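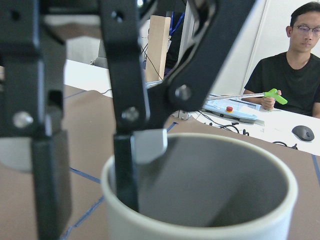

Sistero grid placement, working notes, April, Tully bench

Purpose of this block: find out whether blocking the start positions by grid cell gives us a fairer comparison between policies than free placement by the operator. Last month's comparison of the Gerken baseline and the Gasevar policy used free placement. The spread between operators was as large as the spread between policies, so I don't trust the ranking and have marked it as such in the results folder.

Method as run

Table paper divided into cells with blue tape. Tape lines are a reference for the person resetting the bench. The policies get no grid input of any kind. Cell labels live only in the log sheet, so there is no writing on the paper for a network to latch onto.

For each trial the script draws a cell and a coarse heading for the container. The operator places the container, steps back and confirms, then the script draws the policy. The order matters. In the old protocol the operator knew which policy was coming before placing, and I can't rule out that the easier spots went to the favourite.

A container whose wall crosses a tape line is assigned to the cell holding its centre. Rim touching tape is allowed. I went back and forth on this and kept it, as keeping containers off the lines would leave strips of the table that never get tested.

Task: reach the container, lower one finger inside the wall, close on the wall, lift clear of the table, hold, put back. Scored from the overview video by someone who has not seen the draw. Failure codes are unchanged from the last notebook: R for rim contact on approach, S for slip during lift, T for timeout, X for operator stop.

Blocks are 3 passes over the grid per policy, interleaved. Controller stays within reach of whoever is seated at the bench for the whole block. Any stop is an X and counts against the policy, even if the operator thinks it would have been fine. 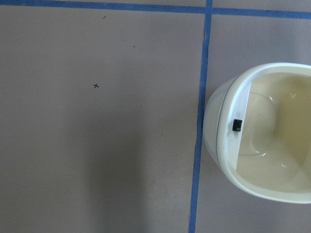
Wrist camera. Pen cross in the open cell, container just right of the tape line.

Results so far

136 trials logged and usable. Trials where the camera stream dropped were rerun with the same draw and the rerun kept, with a note in the log.

Success rate by cell is uneven for both policies, and uneven in the same way. Near cells are good. The far row is worse, and most of that loss is code R. Slips are rare everywhere and don't seem to depend on the cell.

Confidence intervals from a bootstrap with 1,000 resamples, resampling within cell. With the cell as a block the interval on the policy difference is clearly narrower than if I pool the trials and ignore position. Gasevar is ahead of Gerken and the interval excludes zero. Pooled, the same data give an interval that straddles zero. That is the main finding of the block, and I would like it repeated on a second table before it goes in the draft.

Between-operator spread: smaller than last month, but the operators were not the same people on both occasions, so this is weak evidence. Needs a proper crossover.

Things that went wrong

Tape edges lift after repeated wiping. A lifted edge shifts the line and the next reset follows the shifted line. Re-measure at the start of each block from the table corner, never from the neighbouring strip.

Wrist exposure hunts when the fingers pass over a light-coloured rim. Locked it for the second half of the block. I split the results before and after the lock and found no difference I could defend, but the halves are small. Leave it locked from now on and record the value in the header.

The draw script reused its seed after a restart, so one run of cells came up twice. Caught from the log. The duplicates are excluded from the 136. Seed is now written out at launch and the script refuses to start if it finds the same one in the folder.

Scoring disagreement on code R against code T when the finger rests on the rim until time runs out. Agreed: first contact decides, so R. 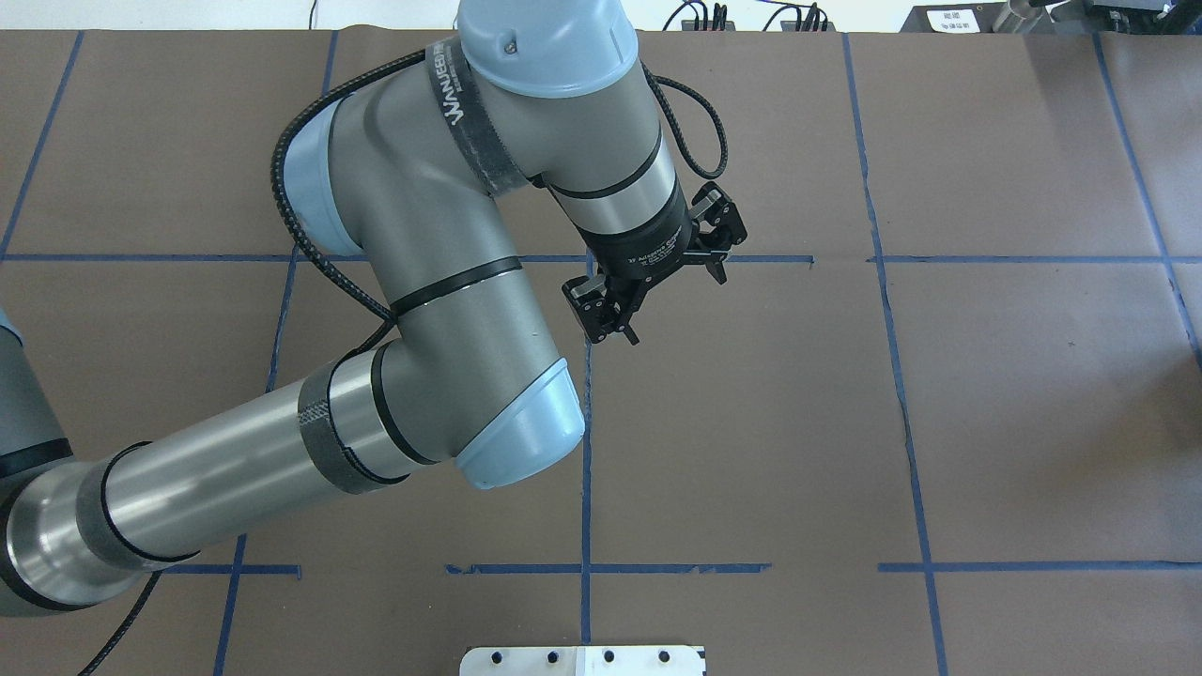
Gripper open and empty over the taped grid.

Open questions

Far-row failures: reach or depth? The arm is well extended back there and the wrist ends up at a shallower angle, which could explain rim contacts without any fault in perception. Test is to replay the commanded poses open loop with the container position typed in by hand. If the rim contacts stay, it is kinematics. If they go, look at the wrist view.

Cell size. Current cells are large enough that position inside a cell still varies a lot. Halving them would double the cost of a pass. Try jittered placement in 2 cells first, one near and one far, and see how much of the variance sits inside the cell.

Does heading matter? Not analysed yet. Headings are in the log but coded inconsistently in the early trials, so these need recoding from video before anyone fits a model.

To do before next block

Push the seed fix to the shared branch.
Re-lay the lifted tape and check the cell corners.
Recode early headings.
Open-loop replay, far row only.
Ask Gasevar side for the checkpoint hash, the one in our header does not match their release note.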